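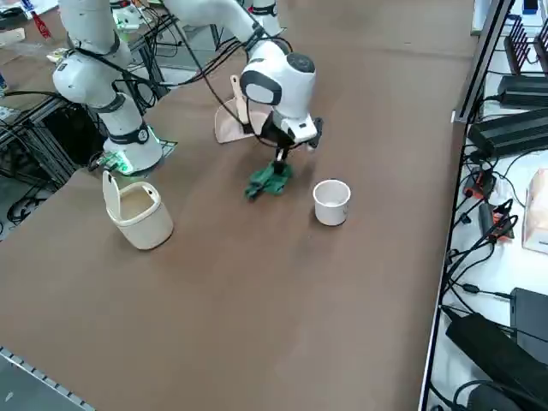 Fig. 4-1. Brown tabletop, cables kept to the edges.

4. Setting up the label printer (Boltine 33)

Read section 3 first if you have not loaded the driver. Need help – ask Gwilym Samuel, stockroom, before noon.

4.1 Before you start
Have ready: printer, power supply, USB cord, one roll of Prikwood labels. Leave the film on the roll for now.

1. Set printer on a flat surface. Leave 5 inches clear behind it for the lid.
2. Plug power supply into printer, THEN into the wall. Light blinks amber.
3. Press the lid tab, lift lid all the way up. It clicks.
4. Peel film off the roll. Drop roll in, labels facing up, loose end toward you.
5. Slide the two guides in until they touch the roll. Not tight.
6. Pull the loose end past the cutter, close lid with both hands.

CAUTION: Cutter is sharp. Unplug before you clear a jam. No scissors or knives inside teh printer.

Note: Foletura rolls fit too but the core is narrower. Use the gray spacer.

4.2 First print
1. Hold FEED until the light goes green.
2. Let go. Printer runs out one test label.
3. Check the border. All four sides should show. If one is missing, go back to 4.1 step 5.
4. Connect USB cord. Open the Lau label program, pick Boltine 33 from the list.
5. Set darkness to 50. Higher than that wears out the head.
6. Print one label. Stick it on something and rub with your thumb – if it smears, wrong label stock.

4.3 Cleaning
Clean the head every 3000 labels or when you see white streaks. Wipe the table down too, paper dust gets everywhere. 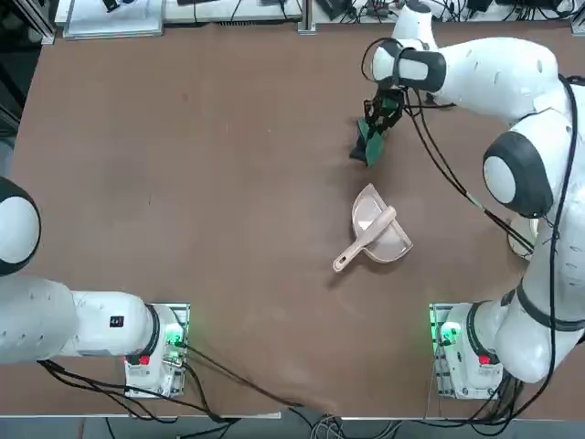
4.4 If it does not print

Light off: check both ends of the power cord.
Light red: lid not shut or roll empty.
Light green, nothing comes out: wrong printer picked in Lau. See 4.2 step 4.
Labels skip: guides too loose, or wrong size set. Hold FEED to re-measure.

Note: Lau settings reset after the November update. Feng-yi Wei has the saved settings file, ask her for a copy. Do not retype them by hand, too many feilds.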